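The Wurkberg grip fault was a recurring failure in the Matos table-setting program, in which a two-armed robot released crockery early while moving it between a plastic bin and a serving tray. It was first logged in December at the Prondton test room.

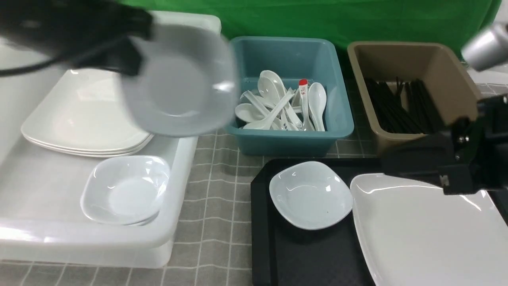

Of 1205 recorded transfers, 91 ended in a drop or a forced stop. The developer, Falard, blamed glazed surfaces. Gillespie Morrison, who reviewed the logs, doubted this – 17 of the stops came with both grippers empty – and pointed to a late signal between the two arms.

Falard then issued a software change and declared the matter closed. The claim rests on one Saturday of trials, with square plates only.

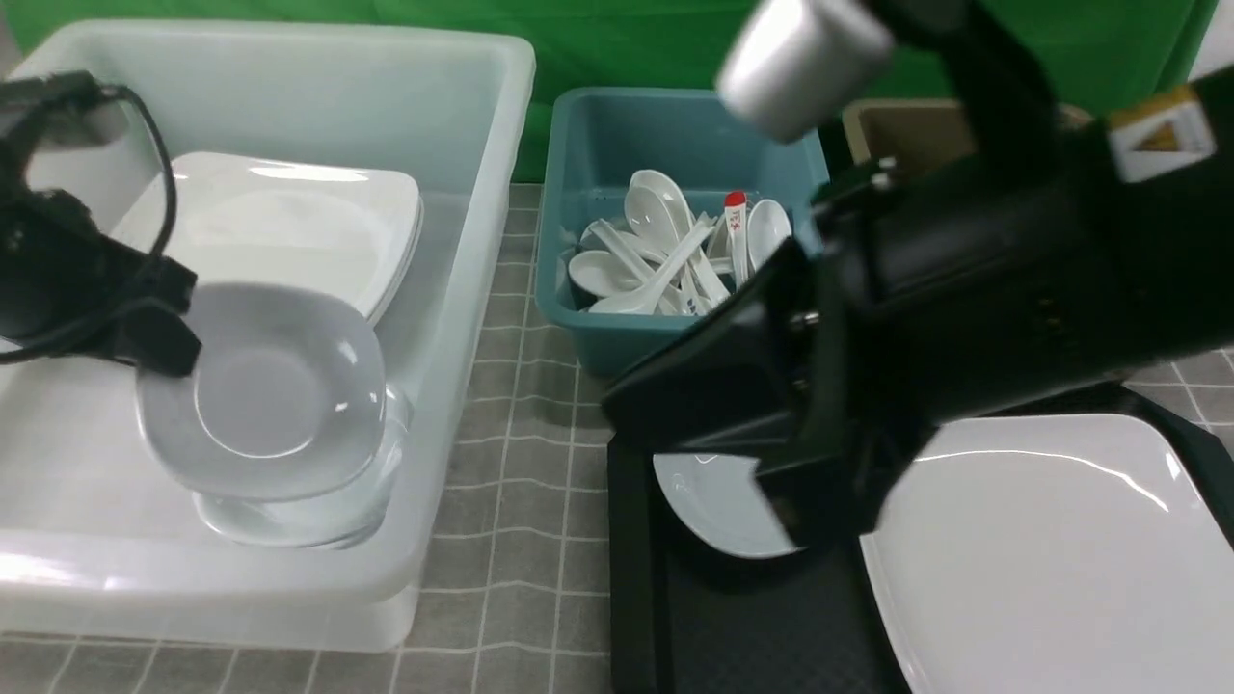

Bowls and spoons were left out of those trials, and the raw logs remain unpublished. Ermelinda Morais has argued that the change merely slowed the arms, which would hide a timing error without removing it. Falard has not answered her in detail.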